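Kedine grasp planner, reviewed after a fortnight of daily use

I came to Kedine hoping it would spare us the dull part of our work, the hours spent labelling grasps by hand, and on the whole I've been very pleased with it. The Clornavberg release installs in 15 minutes (bless them) and asks for only 388 demonstrations before it starts suggesting grips of its own. 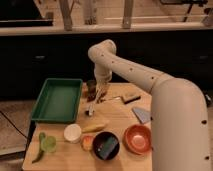 The method ranks grasps by how much they would disturb the neighbours, and that's the part I've grown fondest of. Our old planner, Shakya, treated every object as if it stood alone on the table. With things bunched up beside a green tray, or a teal block lying at a slant inside a dark bowl, the neighbours matter a great deal, and Kedine picked its angle sensibly in over 600 trials — far more patiently than I would have!

My grumbles are small. Thin, flat things still confuse it, and the manual skips the 2 settings you'll want most. Prarnerus promise a fix in September, and I'll be installing it.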